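Wuldale Ice Races: Rider and Spectator FAQ

Last updated February 2023

What classes are run on the ice?
Studded, rubber and vintage. Studded machines run screws or spikes in the tire carcass. Rubber class tires must be free of any metal. Vintage is open to frames built before the cutoff listed in the entry packet, with either tire type, but the two types are never mixed in one heat.

How thick does the ice have to be?
The track crew drills along the full oval and in the pit lane on the morning of each meet. The thinnest reading is the one that counts. If it is under the limit in the permit, the meet is called off and a notice goes on the home page by 7 a.m.

How long is the track?
The oval measures 1,080 feet on the inside line. It is cut again between the heats and the finals, so the line may shift slightly during the day. 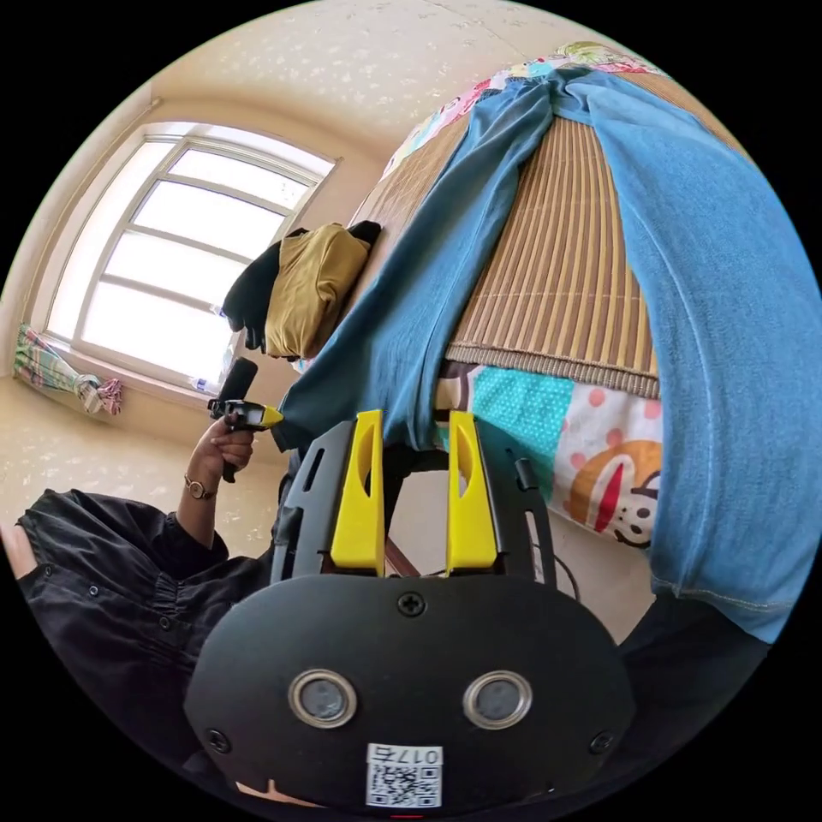
Tire studs are checked at tech inspection, before the bike goes to the grid. The most common failure is a stud that turns by hand or sits proud of its neighbors. Check for cross-head screws as well, of the kind set in the rounded black housing in the photo, one near the top edge and one at each lower corner. Screws with that type of head are fine on bodywork and number plates but are not accepted as tire studs. Use hex-head ice screws with a raised rim. The Kaline and Zatley patterns both pass, provided every screw in a tire is the same length.

How many studs are allowed?
There is a limit of 338 in the front tire. There is no upper limit on the rear. Full-wrap fenders are required at both ends for any studded machine.

Do I need a tether switch?
Yes, in all classes. The cord must be attached to the rider and must stop the engine when pulled. It is tested with the engine running. A handlebar kill button alone does not meet the rule.

What do I have to wear?
A full-face helmet, leather or armored textile jacket and pants, gloves, and boots that cover the ankle. Back protectors are required in the studded class. Loose items such as scarves and drawstrings must be removed or taped down.
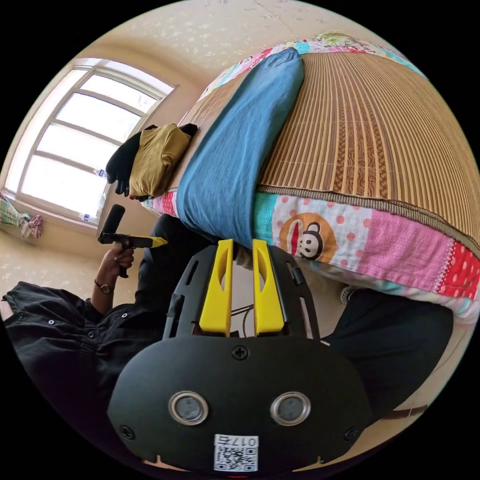

Photo: Vlachou / used with permission

Can I enter on the day?
Only if a class has open slots. The grid is capped at 100 entries for the whole meet. Online entry opens in October and closes when the cap is reached. Entries can be moved to another rider, but not to another class.

Where do spectators park?
On shore, in the gravel lot past the boat ramp. Only race vehicles with a pit pass may drive onto the ice. The weight limit for anything parked in the pits is 2,000 pounds, trailer included. Heavier vehicles unload at the ramp and return to the lot.

Are dogs allowed?
Not in the pits or along the snowbank. They may stay in the parking lot on a leash.

Is there a refund if the meet is called off?
Rider entries carry over to the next meet. Gate tickets are refunded to the card used. Cash tickets are refunded at the gate booth at the next meet, with the stub.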